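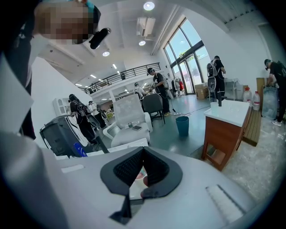 Renting a Room at Sillska: Frequently Asked Questions

Search this site Enter keyword Go

15 shares 2 comments

Answers to the things people ask most when they call or write. Rates are on a separate page and change every May.

How many rooms do you rent out?

Two. The Widden Room is on the ground floor and the Tanabe Room is up one flight of stairs. Both can be booked by the hour or by the day. We don't rent the lobby by itself.

How many people can I bring?

The limit is 40 in the Widden Room and 15 in the Tanabe Room. That includes children, helpers, and anyone you hire. If your list grows after you book, tell us before the day and we'll try to move you to the larger room.

How far ahead can I book?

Up to six months. Weekly groups can ask for a standing slot, and we review those each May. Standing slots don't roll over by themselves, so please send in a new form even if nothing has changed.

Do I have to pay a deposit?

Yes, one quarter of the total. We hold a date for two days without payment, then release it. The deposit comes off your final bill.

What if I have to cancel?

With two weeks' notice or more you get the deposit back. After that we keep it, unless another group takes the slot, in which case we refund you in full. Moving to a different date is free the first time.

Does my booking include setup time?

It does. If you book from 2 p.m. to 5 p.m., the door code works from 2 p.m. to 5 p.m. and you need to be packed up by the end. Most groups with tables to put out add half an hour on each side. Some caterers want a full hour – ask yours before you fill in the form.

Are tables and chairs included?

Yes. Folding tables are in the closet by the ground floor stairs and chairs are stacked on carts. Please lift the tables when you move them. The Widden Room floor was refinished last year at a cost of $3,977 and we'd like it to last.

Can I put things up on the walls?

Use the picture rail or a free-standing board. Painter's tape is fine for paper signs if it comes down the same day. No nails, tacks, or putty.

Is there a kitchen?

There is a small one behind the Widden Room with a sink, a fridge, a microwave, and a two-burner stove. People renting the Tanabe Room can use it when the other room isn't booked. Bring your own dish towels and take leftover food home with you.

Can we play music?

Yes, until 10 p.m. Live drums are allowed only in the Widden Room, with the windows shut. Speakers aren't supplied.

Is the building accessible?

The ground floor has level entry from the parking lot and an accessible restroom. The Tanabe Room can only be reached by stairs. We know this is a problem for some groups and will give them first pick of open times downstairs at the smaller room's rate.

Where do we park?

In the lot on the north side. If it's full, street parking is free after 6 p.m. Don't use the bays marked Sonero, even in the evening. Those belong to the business next door and cars do get towed.

Who do I contact?

Sayaka Ichikawa handles all bookings. Use the form on the contact page and expect a reply within two working days. For a problem during your rental, call the number posted inside the front door.

Related pages
Room rates
Booking form
Kitchen rules
Directions and parking
Standing slots: how to renew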